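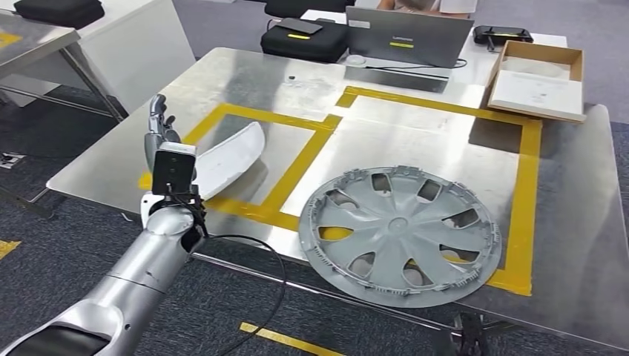

How to clean and refit a plastic wheel trim

A clip-on wheel trim, or hubcap, is held to a steel wheel by a ring of small clips on the back. Most trims that rattle or fall off have a dirty wheel behind them or a clip out of place. Allow 37 minutes for your first one.

You will need a bucket of warm water, car shampoo, a soft brush, an old toothbrush and two dry cloths.

Taking it off

Park on level ground and put the handbrake on. Hook your fingers behind the rim of the trim, next to a clip, and pull towards you. Move round to the next clip and pull again. Don't lever against the spokes, which can crack.

Washing

Lay the trim flat on a table at waist height. Wash the front first, then turn it over. Brake dust collects where the spokes meet the centre, so use the toothbrush there. Rinse and dry both sides. Wash the wheel itself while the trim is off.

Checking the clips

Go round the rim and press each clip with your thumb. It should spring back. Replace any that are split or stay bent. If your trim has a wire retaining ring, check that it sits in every clip. Muthoni Chege adds that spare clips from an old trim are fine if they come from the same model.

Putting it back

1. Find the slot or mark for the tyre valve and line it up with the valve.
2. Push the bottom edge on.
3. Work up both sides with the flat of your hand.
4. Press the top edge home. If it won't go, take the trim off and start again.

Don't use a hammer, even a rubber one, in cold weather.

Drive a short distance, then check that the edge is still tight against the wheel all the way round.

Updated Mon 17 August by Arif Gunawan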